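Thread on the thing we've been doing since August, now that the numbers have stopped moving. It's about how you should spend your demonstration time when teaching a two-armed robot to clear up after a meal. Long one, sorry.

1. The question was small. If you have a fixed number of demonstrations to record, is it better to record whole tidy-ups from start to finish, or to spend part of the budget on short clips that start in the middle, from awkward places?

2. Most people record whole runs. We did too, for our first two projects. You set the table, drive the arms through the task, reset, do it again. It feels right, and the data looks lovely when you play it back.

3. The trouble is what's in it. A good operator almost never gets into a mess. So the policy sees hundreds of clean approaches and next to no examples of what to do when the gripper is a centimetre off and the plate has turned.

4. Our budget was 330 demonstrations per condition. Condition A: 330 whole runs. Condition B: half whole runs, half short clips from awkward starts. We called the second kind "mid-starts", which stuck, although Roxana Zamfir still calls them fragments in the draft and we will have to pick one.

5. Same model for both, same training length, same two operators (Tincuța Dobre and me), same objects. We swapped conditions every session so neither got all the fresh-in-the-morning recordings.

6. The task, which we call Fodness in the code for reasons lost to time: food waste goes in one place, utensils in another, plate into the rack, tray left clear. Layout varies between runs. Order is up to the operator within limits, and I'll come back to that because it bit us.

7. Both arms have a camera at the wrist. The policy gets those views plus the joint positions, and nothing else. No overhead camera. We had one in an earlier version and took it out, as the policy leaned on it and fell apart whenever somebody nudged the stand.

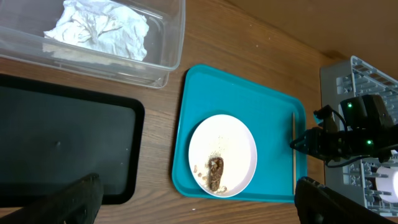 8. How we made the mid-starts. The first attempt was to have the operator get into trouble on purpose and then get out. Bad idea. The recording then contains the getting-into-trouble part, and the policy learns that as well. Our early version of B would drive up to a plate, bump it sideways, and then recover very nicely.

9. So the recording has to begin after the trouble. One person poses the arms and objects by hand, the operator takes over, and only then does logging start. Slower to set up, but each clip is short, so you get the time back.

10. Poses came from a list. Mitiku Dinsa wrote a script that samples an arm pose near one from an earlier whole run, adds an offset, and prints an object placement to go with it. You follow the printout even when it looks daft. If we had picked starts ourselves we'd have picked the ones we already knew how to fix.

11. About the offsets: too small and the clips are just the middle of a whole run. Too large and you're teaching states the robot will never visit. We settled on the spread of where an early policy was when it failed. That meant training a throwaway policy first, and we counted its demos as part of both budgets.

12. Testing. 33 layouts, none of them used in training, each run once per policy. Yamuna Sastry set the tables and scored without knowing which policy was loaded. I'd recommend this to anyone. When I scored my own runs in the pilot I was kinder to B, and I could see it afterwards in the video.

13. A run is a success if everything ends up where it should within the time limit, with no human hand on the table. No part marks in the headline figure. We keep a per-stage sheet as well, and that turned out more useful.

14. Results. Condition A finished 9 of the 33 layouts. Condition B finished almost two thirds of them. That's a bigger gap than I expected, and I've spent a fair while looking for a boring explanation.

15. Boring explanation one: B simply has more variety in its starting positions, and any variety would do. So we trained a third condition using whole runs from offset starts. It beat A and sat clearly below B. Variety at the very beginning helps a bit. Variety at the hard moments helps more.

16. Boring explanation two: B has more data at the hard moments because the short clips skip the easy travel. This one is partly true. When we reweighted A so that contact moments counted for more in training, it improved. It didn't close the gap, but if you already have a pile of whole runs and can't record more, try that first. It costs you one line.

17. Boring explanation three: luck. Each policy was trained from two seeds. The order was the same both times. Two seeds is not many and I won't pretend otherwise.

18. Where the gain is, going by the stage sheet: mostly in picking up thin things lying flat. A would close beside a stick, lift nothing, and carry on to the rack as if holding it. B would often stop, open, shift over and try again. Plates improved as well, less so. Getting crumbs off a plate hardly changed in either condition.

19. On crumbs. Neither policy is good at them. The wrist cameras are close enough to see them for part of the motion, but by the time the plate is tilted the view is mostly gripper. Reece Sugden thinks this is a sensing problem that no amount of demonstration will fix. I think we haven't recorded the right demonstrations. We have agreed to stop discussing it at lunch.

20. Now the ordering problem from post 6. Tincuța usually clears utensils first. I usually do the food first. In whole runs that's fine, as each run is consistent with itself. In mid-starts it isn't, since a clip can begin from a table that either of us might have reached, and then we do different things with it.

21. The effect was a policy that dithered. It would start towards the food, swing back to the utensils, and start towards the food again. On two of the test layouts it ran out the clock doing this without touching anything.

22. The fix was dull. We agreed one order, wrote it on a card, stuck the card to the monitor, and re-recorded the mid-starts. The numbers in post 14 are from after that. The earlier set goes in the appendix, because I think other groups will trip over the same thing.

23. Cost in operator time: B was a little quicker to record overall. The clips are short but the set-up needs a second person, so if you count both people it comes out slightly worse. If you work alone, posing the arms and then getting back to the controls is a nuisance, and I'd budget for that.

24. Things we have not shown. One table, one pair of arms, one family of tasks. The layouts in the test were new but the objects were familiar. I don't know what the best split is either. We tried half and half and it worked, and we haven't yet tried a smaller share of mid-starts.

25. We also don't know whether it holds with a lot more data. It may be that with enough whole runs you collect the awkward moments by accident. At our budget you don't.

26. Somebody always asks about letting the policy run and correcting it by hand when it goes wrong. Yes, that's a close relative and there's plenty of earlier work on it, which the draft cites. The difference in practice is that mid-starts can be recorded without a policy running on the robot, apart from the throwaway one. Our machine with the graphics card is down the corridor and shared, so that mattered to us.

27. If you want to try it with what you've got: train something cheap, watch it fail, write down where the arms were, and put the robot back there by hand. Start recording after you've let go. Agree the order of work before you begin. Have somebody else do the scoring.

28. The sampling script is in a repo called Pikico, which will go public with the paper. It's short and has one odd dependency that Mitiku is removing. The recordings will follow later. They need a pass to take out the runs where logging started late, and that's my job for the next while.

29. Next is the split. We'll keep the 330 fixed and move the share of mid-starts up and down, with more seeds this time. Roxana also wants the original dithering data tested with operator identity fed in as an input, to see whether the policy can sort out the two habits by itself. My guess is that it can, mostly.

30. Replies are open. I'm most interested in hearing from anyone who has tried something like this on a single arm, or on a task where the order really is fixed by the objects.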